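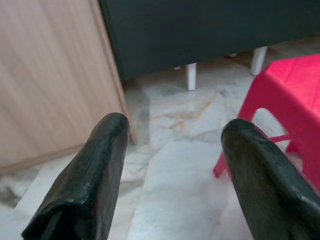
Furniture legs

A furniture leg is a support that holds the body of a piece of furniture clear of the floor. Legs are found on chairs, tables, beds, sofas and many cabinets. Pieces without legs stand directly on a base panel or on a plinth, a low frame set under the carcass.

Purpose

Legs spread the load over a few points and leave a space underneath for air and cleaning. Upholstered furniture is commonly raised on short legs, which keep the fabric away from dirt and damp. Cabinets are more often built down to the floor, as their side panels can carry the weight directly. The two types are regularly used in the same room.

Height

Low legs give a sofa or bed a heavier look and hide most of the floor beneath it. Taller ones make a room seem larger but show whatever is stored below. Cleaning is hardest where the gap is too low for a broom or vacuum head but still open enough to collect dust. Some owners close it with a fabric skirt or a strip of board.

Colour and finish

Legs may match the body or contrast with it. White legs under dark upholstery are a frequent pairing, and are also used where the walls or skirting boards are white. Painted legs chip at the foot and are usually touched up there first.

Fixing

Most modern legs screw into a threaded plate or are bolted through a corner block. Older ones are jointed and glued into the frame. In her handbook Under the Sofa, Hwa-young Woo treats the corner block as the weak point of cheap seating – a loose block lets the leg lean when the piece is dragged. She advises lifting at both ends.

Floor protection

Felt pads are used on wood and hard floors, and wide cups on carpet. Cabinets that meet the floor along their full base leave a line instead of dents. The furniture maker Marisa Ruggiero, who worked at Vilcombe, fitted her cabinets with thin strips along the lower edge for this reason.

See also
Plinth
Castor
Skirting board
Upholstery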